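Cleaning Out a Parent's Kitchen: Tips for the Week After the Funeral

Start with the refrigerator. Anything open goes out the first day, and so does food that neighbors brought if you can't remember when it came. Wash the dishes those meals came in and put them by the front door. Look underneath for a strip of tape with a name on it.

Keep 2 boxes going, one for things to keep and one for things to ask about. Anything you are unsure of goes in the second box. Do not stop to discuss each item with your brothers and sisters. You will lose the whole afternoon.

Recipe cards should be photographed before they leave the house, front and back. My mother-in-law had 93 of them in a Lusteven tin, and the notes on the backs were what everyone wanted. Store the cards flat and dry, out of the sun.
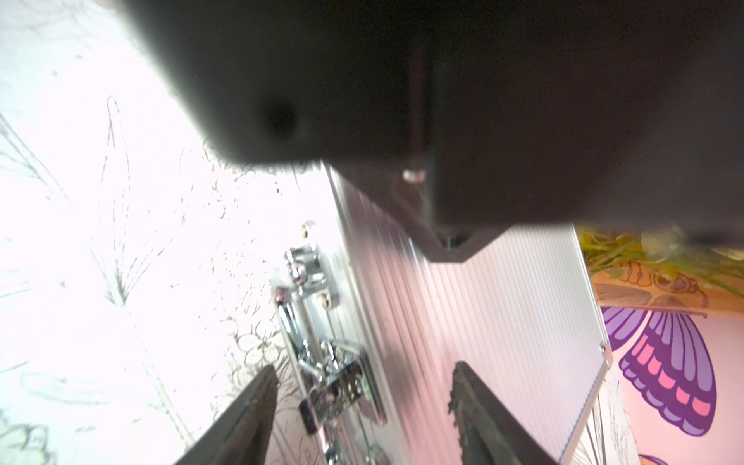

Old spice jars can be emptied into the trash and soaked in warm water with dish soap. Labels come off after 11 minutes or so - scrape gently with a plastic card. Whole nutmeg and cinnamon sticks are worth smelling before you toss them.

For funeral flowers, cut the stems again and change the water daily. Roses dry well hung upside down in a closet. Lilies don't, and the pollen stains tablecloths. Lift it off with tape and don't rub.

Check inside canisters, teapots and cookbooks before anything is donated. We found cash and a burial policy in a flour canister.

Leave the coffee maker and 5 mugs until the very end - people will keep stopping by.

Next page: Storing sympathy cards and the guest book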